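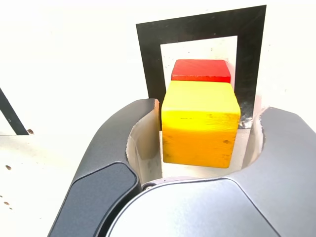
*Würfel in Gelb, dahinter ein roter Holzklotz, mit schwarzer Quadratmarkierung auf weißem Grund*

# Zarano Tischsatz W — Holzwürfel, Flasche, Markierband

Stand: 30.05.2018

Der Tischsatz W enthält Farbwürfel aus Holz, eine Kunststoffflasche mit Schraubdeckel und schwarzes Klebeband zum Anlegen von Ablageflächen. Er ist für Sortier-, Stapel- und Umsetzaufgaben auf hellen, ebenen Tischplatten vorgesehen. Eine Platte gehört nicht zum Lieferumfang; passend ist die separat erhältliche Arbeitsplatte Rerkel.

## Lieferumfang

| Position | Menge | Ausführung |
|---|---|---|
| Holzwürfel | 12 | je vier in Rot, Gelb und Grün |
| Flasche | 1 | weiß, teilweise lichtdurchlässig, Deckel grün |
| Markierband | 1 Rolle | schwarz, matt |
| Transportkasten Ngau | 1 | mit Einlage und Deckel |
| Datenblatt | 1 | deutsch/englisch |

Gesamtgewicht einschließlich Kasten: 2.243 g.

## Holzwürfel

Die Würfel sind aus Massivholz gefertigt und deckend lackiert. Alle Farben haben dasselbe Nennmaß. Die Kanten sind leicht gerundet, die Flächen bleiben eben, so dass zwei Würfel ohne Kippeln übereinander stehen. Eine Vorzugsseite gibt es nicht.

Der Lack wird in zwei Schichten aufgetragen und zwischengeschliffen. Gelb ist als kräftiger, warmer Ton ausgeführt und hebt sich auch bei starkem Auflicht noch vom weißen Untergrund ab. Grün ist gedeckter gehalten. Zwischen Fertigungslosen kann der Farbton geringfügig schwanken. Wer Würfel nach Farbwert auswertet, sollte innerhalb eines Satzes bleiben und nicht aus mehreren Lieferungen mischen.

Maßänderungen durch Luftfeuchte liegen bei normaler Raumlagerung innerhalb der Toleranz des Datenblatts. Nach längerem Transport bei Kälte die Teile einen Tag im geöffneten Kasten liegen lassen.
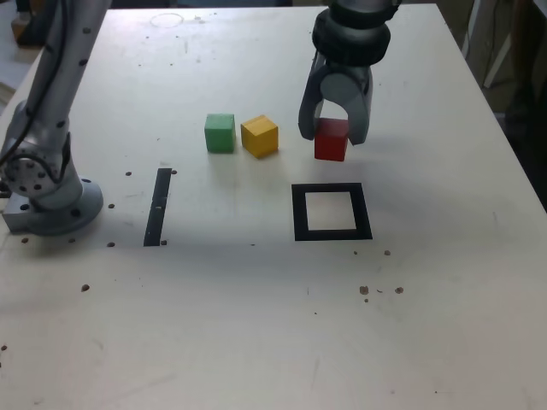
*Roter, grüner und gelber Holzwürfel, davor das Klebebandquadrat auf der weißen Platte*

## Markierband und Ablageflächen

Das Band wird als quadratischer Umriss geklebt. Die Innenkante gilt als Grenze der Ablagefläche. Für Standardaufgaben genügt ein Quadrat; bei Farbsortierung ist ein Quadrat je Farbe üblich, bei Bedarf mit Beschriftung außerhalb der Linie.

Anlegen:

1. Platte entfetten und trocknen lassen.
2. Ecken mit Bleistift anreißen, Diagonalen vergleichen.
3. Band ohne Zug auflegen und von der Mitte nach außen andrücken.
4. Ecken stumpf stoßen. Überlappungen tragen auf, ein Würfel auf der Ecke steht dann schief.

Auf Platten mit Bohrungen soll das Band möglichst nicht über ein Loch laufen. Lässt sich das nicht vermeiden, das Band am Lochrand nicht einschneiden — offene Schnittkanten lösen sich zuerst. Das Band ist rückstandsarm ablösbar. Nach mehreren Monaten können auf mattweißen Platten graue Ränder bleiben, die sich mit Isopropanol abnehmen lassen. Leichte Schleifspuren und kleine Flecken auf der Platte stören die Nutzung nicht.

## Aufgabenformen

**Umsetzen.** Ein Würfel steht außerhalb der Markierung und wird in das Quadrat gesetzt. Gewertet wird nach vollständiger Auflage innerhalb der Innenkante.

**Sortieren.** Würfel aller drei Farben stehen mit kleinem Abstand nebeneinander. Die Ausrichtung darf frei gewählt werden; eine leichte Verdrehung einzelner Würfel gegen die Tischkante erhöht den Schwierigkeitsgrad ohne weiteres Zubehör.

**Stapeln.** Zwei oder mehr Würfel übereinander. Ab vier Lagen ist eine erschütterungsarme Unterlage erforderlich.

**Flasche stellen.** Aufnehmen und aufrecht absetzen, leer oder mit Füllung.

Ablaufblätter zu den vier Formen liegen dem Satz nicht bei. Sie sind unter der Bezeichnung Juvness in einer eigenen Mappe erhältlich, bearbeitet von Naa Annan.

## Flasche

Die Flasche hat ein Nennvolumen von 320 ml. Der Körper verbreitert sich unterhalb der Schulter, der Deckel ist niedrig und zylindrisch. Die Wandung lässt Licht durch, der Füllstand ist daher gegen eine helle Fläche ablesbar, bei streifendem Licht nur eingeschränkt.

Als Füllung sind Wasser oder trockenes Granulat zulässig. Heiße Flüssigkeiten, Lösemittel und Lebensmittel sind ausgeschlossen. Eine halbe Füllung mit Granulat senkt den Schwerpunkt deutlich und wird für die erste Inbetriebnahme empfohlen. Deckel handfest schließen. Vor der Einlagerung entleeren. 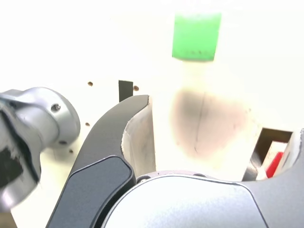 *Flasche mit grünem Deckel, aufrecht*

Weiße Flasche auf weißem Grund ergibt wenig Kontrast, besonders an Hals und Schulter. Bei Kamerabeobachtung die Beleuchtung seitlich anordnen oder einen grauen Hintergrund verwenden. Der grüne Deckel kann als Bezugspunkt dienen, sofern er nicht überstrahlt wird.

## Verschleiß und Pflege

In der Werksprüfung wurden die Würfel über 200 Umsetzvorgänge aus geringer Höhe gefahren. Danach waren Druckstellen an den Kanten vorhanden, jedoch keine Abplatzungen bis auf das Holz. Prüfleitung: Ravinder Morin. Für Fallversuche auf harten Boden ist der Satz nicht ausgelegt.

- Würfel trocken oder nebelfeucht abwischen, nicht tauchen.
- Flasche von Hand spülen, nicht in die Maschine geben.
- Markierband nach dem Ablösen nicht wiederverwenden.
- Kasten Ngau nur mit trockenen Teilen schließen.

## Ersatzteile

Würfel werden farbweise zu je vier Stück geliefert. Die Flasche ist nur zusammen mit Deckel erhältlich, Deckel in anderen Farben sind nicht vorgesehen. Markierband gibt es einzeln; die Ausführung in Weiß für dunkle Platten ist seit Januar entfallen.

Bei Nachbestellung bitte die Losnummer von der Innenseite des Kastendeckels angeben. Ohne Losnummer wird aus dem laufenden Los geliefert, der Farbton kann dann vom vorhandenen Satz abweichen.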